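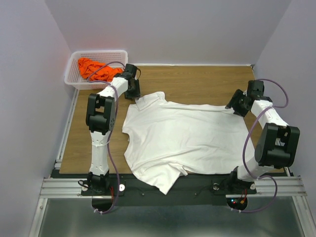 Section 4: Setting up the flattening task and recording your first batch

By now you should have the Stamix software running and both arms answering when you call them. If they don't, go back to section 3, because nothing below will work and you'll get cranky. I did.

A bit of background first. Bitar is our method for getting two arms to spread and fold soft things without a model of the cloth. We train it on demonstrations, and the bit we care about most is the first move: where each gripper goes when a shirt is lying any old way. A shirt that's already square to the table teaches the policy next to nothing. In the July runs we trained on 893 demonstrations with tidy starts and then again on 486 with messy ones, and the smaller messy set gave us the better flattening policy. I was pretty chuffed with that, and it's why this section fusses so much over how you put the shirt down.

Before you start

You'll need a plain short-sleeved T-shirt, a basket for whatever cloth you aren't using, and an hour you won't be interrupted in.

CAUTION: Keep your hands off the table whenever the arms are live. The grippers close faster than you'd think. Hit pause, wait for the pause tone, then reach in.

Steps

1. Put the basket in a back corner and leave it there for the whole batch. If you shift it halfway through, start a new batch and give it a new name.

2. Run the cables so each arm can reach the middle of the table without tugging. Leave a generous loop at the elbow and another at the gripper, and zip-tie the lower end. My first go had them far too snug and the wrist stalled every time it turned.

3. Pause the arms and drop the shirt from chest height. Don't straighten it! Sideways is good, a bunched sleeve is great, and a bit of fabric hanging over the front edge is fine too.

Note: if more than half the shirt ends up off the table, pick it up and drop it again. We throw those starts out anyway.

4. Open the Curbridge panel and choose "two arm, cloth". Check that left is left. (Swap them by mistake and you'll have a whole afternoon of mirrored data. Ask me how I know.)

5. Bring each gripper down to the fabric, fingers pointing at the bit you want to grab. I usually go for a sleeve with one arm and the hem with the other, but mix it up. Variety is the point.

6. Press record, do the flattening in as few moves as you can manage, and press stop once both grippers are clear of the cloth.

7. Mark the episode good or bad straight away. I used to leave this for the end of the day and my labels were rubbish.

8. Repeat from step 3.

CAUTION: Stop if you smell anything hot or an elbow starts to buzz. Power down at the wall, not in the software.

How many do you need?

For a first policy on one shirt, aim for 1,000 episodes. Our current Imonard set has 3,324, and the later ones mostly helped with sleeves folded under the body, still the hardest start we've got. Thick hems give us grief as well, and I don't have a good fix for those yet.

Last revised 19/09/2025. Training settings are in section 5.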